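Hesto publishes results of towel-folding trial: useful, slow, and not ready for the laundry room

BERNOLDALE, September 10, 2021 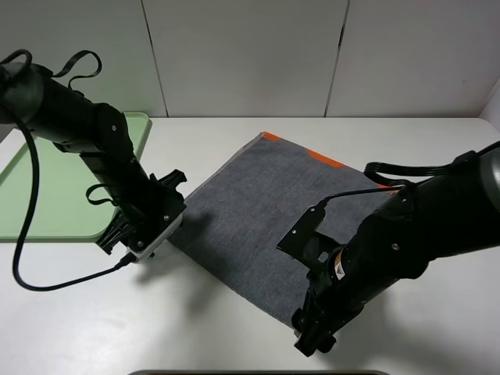 A two-armed Hesto station at work over a dark gray towel. Photo: Hesto

Hesto today released the results of a trial in which its two-armed workstations were given 600 towels to fold. The stations finished 455 of them without help from a person. The other 145 had to be straightened, restarted or folded by hand.

The trial began in February at the company's workshop in Bernoldale and moved in its final weeks to Stutatthorpe, where the linen service Owino let Hesto set up next to its own folding tables. Towels were placed on the table one at a time by a member of staff. The stations were not asked to pull towels out of a basket or sort them by size.

"People ask us whether a machine can do their laundry yet, and the answer is no," said Damián Esquivel, head of product at Hesto. "It can fold a towel that somebody has already put on a table. It takes 73 seconds on average. Most adults can do it in under ten."

Of the 145 towels that needed help, most went wrong at the first grip. The fingers picked up a single corner where two were wanted, or missed the edge and closed on nothing. Thick towels caused less trouble than thin ones. Dark towels caused more trouble than light ones in the first weeks, and the gap narrowed after the lighting over the table was changed.

Tegwen Prosser, who runs the floor at Owino's Stutatthorpe site, said the stations would have to get a good deal faster before she could use them on a normal shift.

"The folds were neat enough to send out," Prosser said. "But I had one of my people feeding it towels, and in that time she could have folded the whole pile and started on the sheets. I would look at it again if it could load itself."

Hesto said fitted sheets, shirts and socks were left out of the trial. Early tests with pillowcases were stopped after 2 days when the grippers kept catching on the open end.

The company does not plan to sell a home version of the workstation at present and has not set a price for a commercial one. A second trial at Owino will cover hand towels and dish cloths, with loading from a stack included in the task. Results will be published in the same form, with failures listed by cause.

The full table of results is available on request from the Hesto press office in Bernoldale.

About Hesto
Hesto builds and tests robot workstations for laundries, kitchens and small packing rooms. It is based in Bernoldale.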